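Laditz Room Acoustics Notes: README

Contents of this release

The Laditz set is a collection of short room recordings with matching notes on the size, finish and contents of each room. It was put together to help people who want to estimate how long sound lingers in an ordinary room without hiring a measuring firm. There are 334 recordings, each stored as an uncompressed WAV file with a text file of the same name beside it.

The rooms are mostly small: kitchens, box rooms, offices, a few classrooms and two stairwells. Concert halls and studios are left out on purpose. Good public data exists for those already, and the people who asked for this set were working on speech in everyday places.

Status

Version 3. The file layout is stable. The notes files may still gain fields, but no existing field will be renamed or dropped before the next major version. Scripts written for version 2 will read version 3 without changes, apart from the wall finish field, which is described further down.

Directory layout

audio/ holds the recordings.
notes/ holds one text file per recording.
tables/ holds three CSV files: rooms.csv, finishes.csv and decay.csv.
tools/ holds the scripts used to compute the decay times.
old/ holds the version 2 tables, kept for anyone who needs to repeat earlier results.

File names are made of a site code, a room number and a take number, joined by hyphens. The site codes are GED for Gedau and LAD for Laditz. A take number of 00 means background noise only, with no test signal played.

How the recordings were made

Each room was recorded with the doors and windows shut. The test signal was a slow sine sweep played through a single small loudspeaker set at seated head height. The microphone stood at least a metre from any wall and at least a metre and a half from the loudspeaker. In rooms too small for that, the distances used are given in the notes file and the field "close" is set to yes.

Sweeps were played several times per position and the takes kept apart. They have not been averaged. Averaging hides the odd take spoilt by a passing lorry or a heating pipe, and users can average the good takes themselves with the script average_takes.py.

Heating and ventilation were switched off where the building allowed it. At Gedau the ventilation in the north corridor could not be switched off, and recordings from those rooms have a low hum that is plain below 100 Hz. Decay times for the lowest band should not be used for these rooms. They are marked in decay.csv with the flag LF.

Surfaces and finishes

Most of the error in a simple decay estimate comes from guessing the surfaces wrongly. Bare plaster, painted brick and plasterboard on battens look much the same once painted, but plasterboard on battens takes up a fair amount of low-frequency sound and the other two take up very little. The notes therefore record what the wall is made of separately from what it looks like.
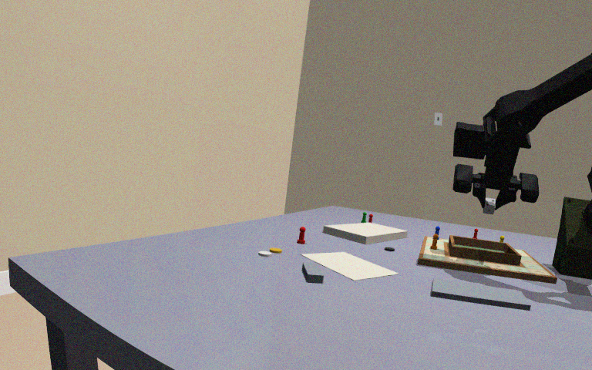 Each notes file lists walls, floor and ceiling as separate entries, with the area of each in square metres. Areas were measured with a laser meter and rounded to the nearest tenth. Doors and windows are entered under their own headings, and their area is taken off the wall they belong to. Skirting, switch plates, sockets and picture rails are ignored.

Furniture is entered by class: hard table, soft chair, hard chair, bookcase, bed, curtain, other. Tables are given by top area only. A bare table top reflects sound almost as well as a wall, and in a small room one placed between loudspeaker and microphone will show up as a strong early reflection. It has little effect on the overall decay time. Users studying early reflections should filter on the field "table_between" before doing anything else.

Change to the wall finish field

In version 2 the wall finish was one value for the whole room. This was wrong for any room with an outside wall built differently from the inside ones, and that turned out to be most of them. Version 3 uses one value per wall, in clockwise order starting from the wall that holds the main door. Scripts that expect one value will read the first wall only and carry on without a warning. Check for this.

Decay times

Decay times were worked out in six octave bands from 125 Hz to 4 kHz. The sweep recordings were first turned into impulse responses, then integrated backwards, and a straight line was fitted between 5 and 25 dB below the starting level. The slope of that line is scaled to give the time for a 60 dB drop. The fit residual is given next to each value. Residuals above 0.5 dB usually mean a coupled space, such as a room with an open alcove, and the single figure should be treated with care.

The processing code was written by Hauke Harms. The notes files were checked against the floor plans by Zerrin Dönmez, who also rewrote the finish table from scratch for this version.

Audio format

Sample rate: 48 kHz
Bit depth: 24
Channels: 1
Sweep length: 12 seconds
Silence after sweep: 3 seconds

Known problems

Takes from LAD-16 were recorded with the gain set too high and clip slightly at the top of the sweep. They are kept for completeness and flagged CLIP.

The ceiling height for two of the stairwell positions was measured to the landing above and should have been measured to the roof light. The volume figures for those positions are too small. Corrected figures will be in the next release.

Humidity was logged only at Gedau. At 4 kHz the air itself takes up enough sound to matter in the larger classrooms, so comparisons between the two sites in that band should allow for this.

Running the tools

The scripts need Python 3 with numpy, scipy and soundfile. To recompute all decay times, run compute_decay.py from the top directory. Output goes to tables/decay_new.csv so that the supplied table is not overwritten. To process one room, pass its code, for example:

python tools/compute_decay.py --room GED-12

Differences in the third decimal place between decay.csv and decay_new.csv are expected and come from the filter routines in different scipy versions. Larger differences should be reported.

Licence and use

The recordings and tables may be used, copied and changed for any purpose, as long as the source is named. The scripts are under the MIT licence. Floor plans are not included, at the request of the building owners, and will not be supplied separately.

Reporting errors

Please give the full file name, the version number and the value you believe to be wrong. Reports about decay values should also include the scipy version and the band concerned. Corrections received before the end of April go into the next minor release.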